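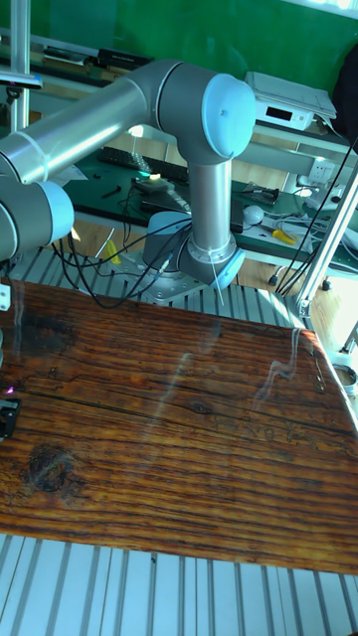
2 min read

I own 7 red lipsticks and I wear one of them. The other six live in a drawer with the good scissors, and every spring I take them out, swipe them on the back of my hand, agree with myself that they are lovely and put them back.

So you would think a brand could not possibly sell me an eighth. Then Ikow put out its June collection, limited edition, only 3000 of each shade, and I had the page open at six in the morning like a person waiting for concert tickets. I don't even like coral. I got the coral.

My complaint is with the words "limited edition", which used to mean something and now mean Tuesday's mood with a ribbon on it. Andside has brought back its "final" bronzer twice that I know of. Zaruvitz sells a winter highlighter, a spring highlighter and a highlighter for the bit in between, and I have held all of them up to the bathroom window and could not tell you which was which. They come in different boxes. The boxes are gorgeous, I will give them that.

What gets lost is the dull, useful business of keeping a good product on the shelf. The foundation I wore for years was beige in name and beige in nature, it matched my neck, and it was dropped to make room for a setting mist that smells of figs. I would have bought that foundation until I died. There is no launch party for a customer like me, and I suppose I am not much fun to photograph either.

I hear the other side. Makeup is supposed to be a treat, and a treat you can have whenever you like turns into groceries. A friend of mine collects palettes the way some people collect plates, never touches a pan, and is perfectly happy. Fine. But she is buying plates. I am trying to buy something to put on my face in a parked car before work, and I would like it to still exist when I hit the bottom.

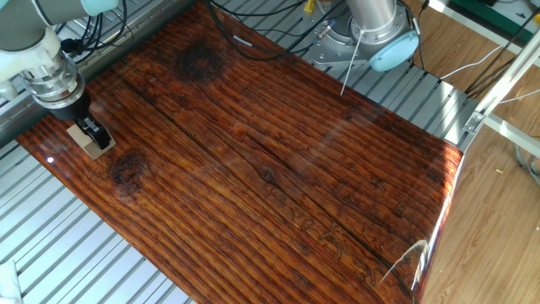 What I would do about it

Start with the label. If it's coming back next year, call it seasonal and we can all sleep in. Save "limited" for things that are truly going away, and print the month they go.

Then give us some warning. Trình emailed me 90 days before it retired its brown pencil liner, with the shade closest to it named in the message - I bought two of the old one and one of the new, so I can't see that good manners cost them anything.

As for my side of the bargain, I've promised to finish a lipstick before I order another. The coral is still sealed. I'm told it may be worth something.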